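How to record a pick-and-place task with hand-held grippers

Posted by Lostuser, 2021-11-14

Start with the Zutham setup page if you have not calibrated yet. What follows assumes both grippers are paired, the clock on each one is synced, and you have space on the card.

1. Choose one task and write it in one sentence. Ours was "put the wrapped snacks in the box." If the sentence needs an "and," split it into two tasks and record them separately.

2. Set the table. Put the container on one side and the items in front of it, in any order. Mix sizes and wrappers. Shiny foil is fine to include if your robot will see shiny foil later. Leave a patterned tablecloth on if that is what people have at home.

3. Check the pads. They should close flat against each other with no gap at the tip. Wipe them with a damp cloth and let them dry. On the Ngata grippers the pads slide off toward the tip. Don't pull them sideways.

4. Hold the gripper still over the table for 2 seconds, then begin. The Trisach script uses that pause to find the start of each take.

5. Move at half your normal speed. Come down on the item from above, squeeze until it stops slipping, lift, carry, lower, open. Open all the way before you back off.
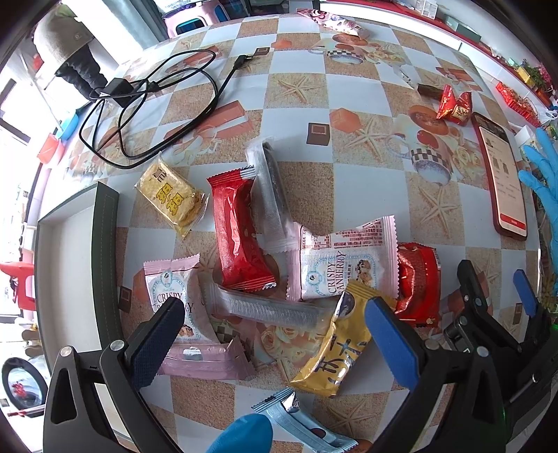 Do I need to pick up the items in the same order every time?
Change the order from take to take. If the red packet always goes first, the policy tends to learn the order and gets stuck when that packet is missing.

6. When items overlap, take the top one first. For a flat packet, pinch the serrated end or push the fingertip under one side. Soft wrappers fold when you squeeze them in the middle, and the robot has more trouble with that than you do.

7. If you drop something, pick it up from where it landed and keep going. We keep those takes. Throw out a take only if you used your bare fingers to fix it or if tracking was lost for more than 5 seconds.

8. Hold still again at the end, then stop the recording. Scatter the items before the next one.

We record 70 takes per task and hold back 4 for checking. After the first few, run the replay tool and look at the gripper opening plotted over time. It should go down and up once per item. A flat line means the width sensor is not being read, and you will want to know that before you do the rest.

Upload the folder as it is. Do not rename the files, the script matches left and right by name.

3 comments

gripfan: Does this work with only one gripper? I only have the right one.

Lostuser: Yes, set hands to 1 in the config. You'll have to skip anything that needs to be held down.

mkb_shop: step 4 fixed my problem, I was starting to move right away and every take got cut off at the front

Related
Calibrating Zutham grippers
Replacing worn pads on the Ngata
Trisach script: common errors
Teaching the same task by joystick

Contact | Copyright 2021 Lostuser | Back to top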